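The afternoon session at Bavico covered card stock and deck finishing. Riet Peeters, who runs the cutting line, started with the 300 gsm board used for poker decks. Sheets rest in the conditioning room before coating – humidity is checked every 30 minutes.

Shuffle testing came next. Sample decks go through 1000 machine riffles, then are measured for edge wear and bend. Bridge-size cards get the same test with a lower bend limit.

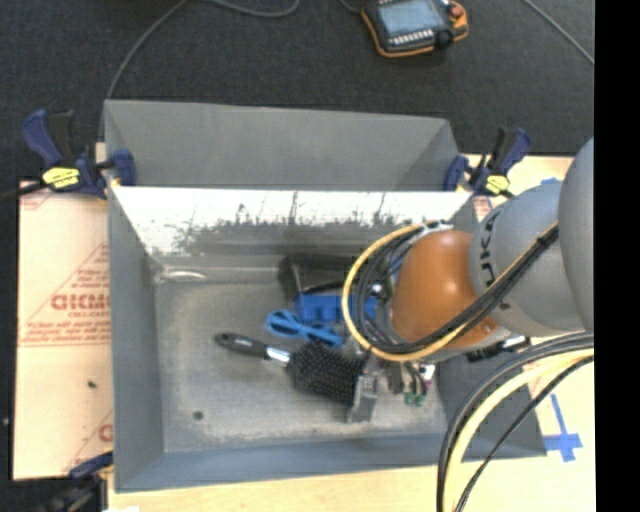
Grey bin and robot arm, with the teach pendant on the floor behind.

Casino orders are packed with 4 decks to a sleeve. Marked-back inspection was closed to visitors. Tours start at 2 p.m. and the sample counter takes cash only.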